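Ticket 1734 - Lavandería / ropa mezclada
Abierto por: Dilani Samarakoon
Asignado a: Parveen Biswas
Sede: Findon
Prioridad: media

4 marzo 2023
Lote Pinda otra vez sin separar. Pedido de 400 prendas claras y sale color metido entre los pliegues. Ya pasó con el de Utham, mismo sintoma. Urge, el cliente llama el lunes.

Probado hasta ahora:
- repasar la hoja de clasificación: bien
- cambiar de mesa: igual
- pesar antes y después de separar: no aclara nada

Adjunto dos fotos. En las dos, tela azul claro con algo amarillo asomando.
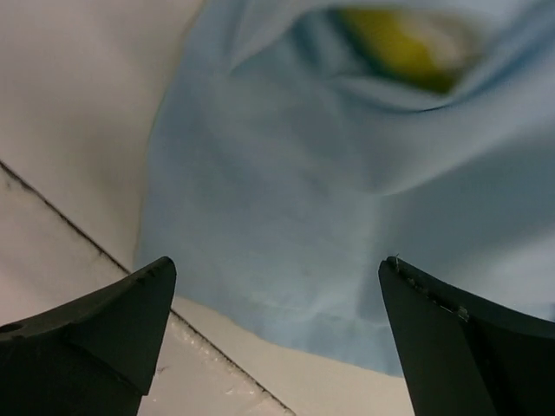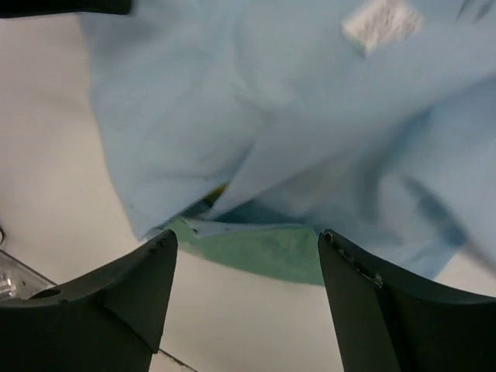 Hoja de incidencias Findon, n.º 5, pág. 2

Parveen: visto. En la segunda hay además una tela verde debajo de la azul, y una etiqueta blanca que no consigo leer. Me la puedes copiar a mano? Sin etiqueta no sé si va a Bepari o se queda aqui.

Dilani: la miro luego, estoy con la otra carga.

Parveen: ok. Mientras tanto abrir cada prenda y sacudirla antes de apilar, nada de doblar en bloque. Lo amarillo aparte, lo verde aparte. No meter nada a 800 vueltas hasta que esté separado, que luego destiñe y pagamos nosotros.

Dilani: hecho con la primera pila. Falta el resto, y falta la etiqueta.

Estado: pendiente. No cerrar.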